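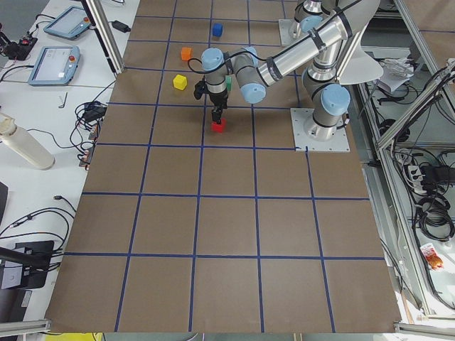 Tumaini Barasa has kept the two-arm cell at Clostitz running since February, and she does not trust calibration certificates. The one that came with hers, from the integrator Miltuvach, said the arms agreed with each other to a hair. She checks anyway, with blue tape on a brown board and a handful of small colored cubes. "If it can pinch the red one and hold it over the square I named, fine," she says. "If it can't, I don't care what the paper says."

I asked what the paper had missed. Bolts, mostly. She puts a wrench on the base plates every 80 hours of running, a figure she picked herself after the manual's longer interval let one plate creep. The log showed 2669 hours when I visited, and she had written up each check by hand.

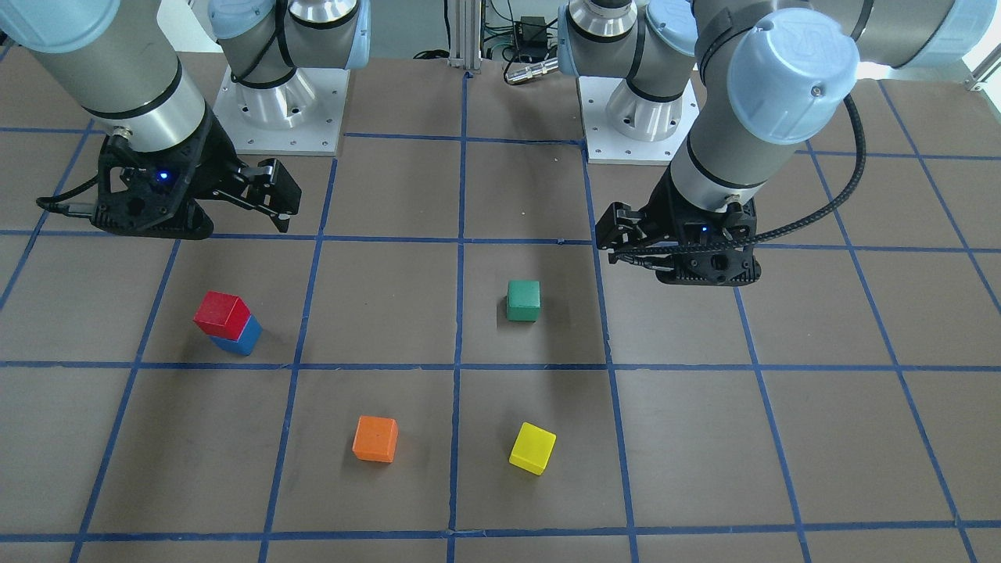 How often does the tape have to be redone? Whenever a corner lifts, Barasa says, and then she measures every line again from the base plates, a job that eats most of a morning.

She is no kinder about the software. Inov, the monitoring package, logged 1203 warnings in its first stretch, and by her reading most concerned a cable that was fine. The gripper cables worry her more — they flex at the wrist all day, and no warning has ever come up for one. She runs her thumb along them with the power off.

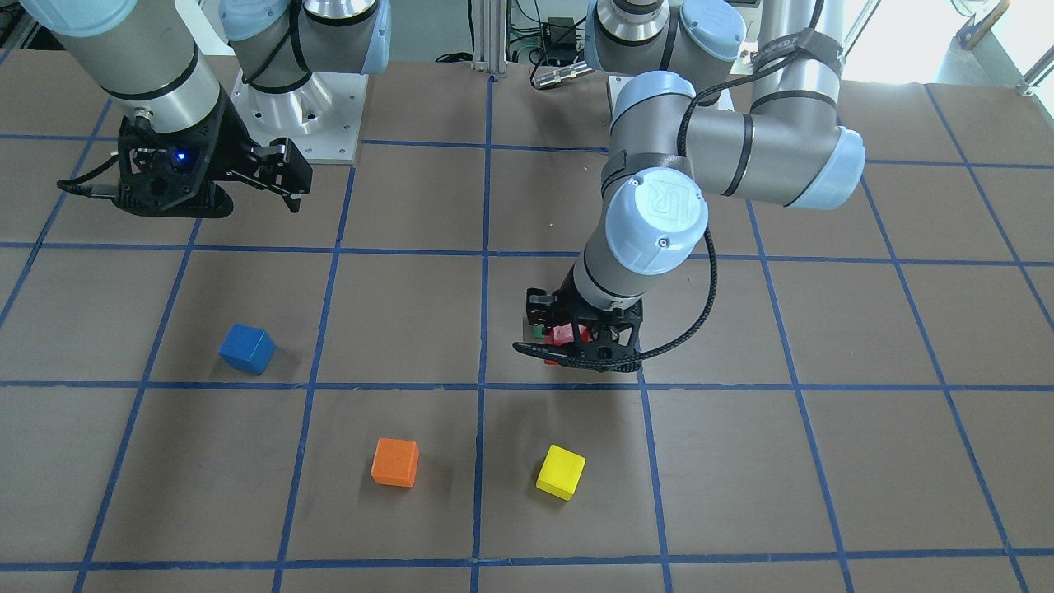 Joyce Mwakalinga thinks the hand checks are overdone, and told me that a decent routine in the controller would catch a shifted base sooner than tape would. Barasa has heard this before. She said she would try it, alongside the tape, once somebody showed her the routine finding a loose bolt.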